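Pongsak Sukprasert
Jun 25, 2025

Sorting out the spare bed today. Everything that landed on the plaid blanket over the past month has to go somewhere else before my aunt gets here.

Found so far: 5 phone chargers, one Trevmont tote with a broken strap, and the bracelet I told my sister she had lost.

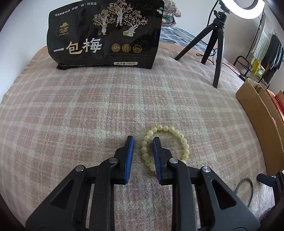 Bracelet and the 一包梅 pouch, both still on the blanket.

The beads are a pale yellow-green with little gold characters on them. Going in the dish on my dresser until she visits in November.

The pouch goes to the kitchen shelf with the other snacks.

Blanket is next. The fringe is fraying on one side so I'm washing it cold, 40 minutes, no dryer.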